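Subject: Re: [sketchgroup] Gouache lifting when I glaze over it
From: Ksawery Nowakowski

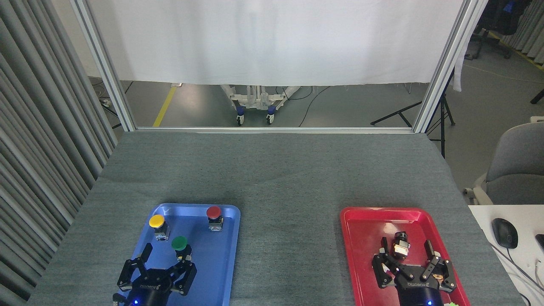
Hi all,

I've been meaning to answer this since it came up in January, and I see from the archive that only one person did. The original question is quoted so you don't have to go looking.

> I've moved from watercolour to gouache for the harbour
> pictures and I'm having trouble with the bottom layer
> coming up. I put down a flat grey, leave it overnight,
> then go over it with a thin warm wash. By the second
> stroke the grey is moving and I get mud. I'm using the
> Ridstead tubes on their hot press paper. Is it the paint,
> the paper or me? Would a coat of something between the
> layers help? I don't want a shine on it.
>
> Also, has anyone tried the Bikum white? My usual white
> goes chalky when it dries and I use a lot of it.

It's a bit of all three, but mostly the paper. Ordinary gouache is bound with gum and stays soluble for good. Leaving it overnight makes no difference compared with an hour, as long as it's dry to the touch. What does make a difference is how much of the first layer has gone into the sheet. Hot press is smooth and fairly hard, and a flat coat mostly sits on top of it. Try the same grey on cold press and you'll find it holds a fair bit better.

I did a test on this for my own use. I cut strips of three papers, painted the same grey on each, and went over them with a wet flat brush, counting strokes until I could see colour in the water. The hot press went at 2 strokes. The cold press went at 7. The third was an old block of Ostrowski rough that I've had since my Hobart days, and I gave up before it moved. It's too bumpy for the sort of thing you're doing though, and I don't believe they make it any more.

As for technique, make the first coat thinner than you think it needs. Something like milk, where most people use cream. If it's patchy, let it dry and accept the patches, as the second coat will cover them. Then mix the top colour a little thicker than a wash, load the brush well and lay each stroke once. Going back over a stroke is what does the damage. A soft brush helps. I use an old squirrel mop that is no good for anything else.

If you really want a transparent glaze over a flat ground, I'd do the ground in acrylic gouache. It dries matt and it won't lift once it's set. You can then work over it with the ordinary kind, though it may bead slightly if the ground is thick. Wash your brushes straight away with the acrylic sort. I lost a good number eight by leaving it on the side during lunch.

I wouldn't put a coat of anything in between. I tried a spray fixative years ago and it darkened the greys and left a faint edge where the passes overlapped. Some people are happy with thinned matt medium brushed on, but brushing it on is enough to lift the paint you're trying to protect, so you're back where you started.

On the whites – I've used the Bikum for two winters. It's more opaque than the Enex and it stays workable on the palette longer. Mixed with earth colours it's fine. Mixed with blues it still goes a bit chalky, and I think any white will if there's enough of it in the mix. For pale skies I now start with a ready-made light blue and add very little white. The Bikum tube is also a better size if you get through a lot. The cap on mine cracked, so keep a bit of cling wrap handy.

One other thing about the harbour pictures. If you're planning to frame them, gouache needs to go behind glass with a mat or spacer to keep it off the surface. I had one stick, and it took a patch of sky with it when I opened the frame.

I've still got the test strips and can bring them to the next meeting if anyone wants to see the colours. I've also got almost a full pad of the Ridstead hot press that I won't use. It's the small size, and whoever wants it can have it.

Regards,
Ksawery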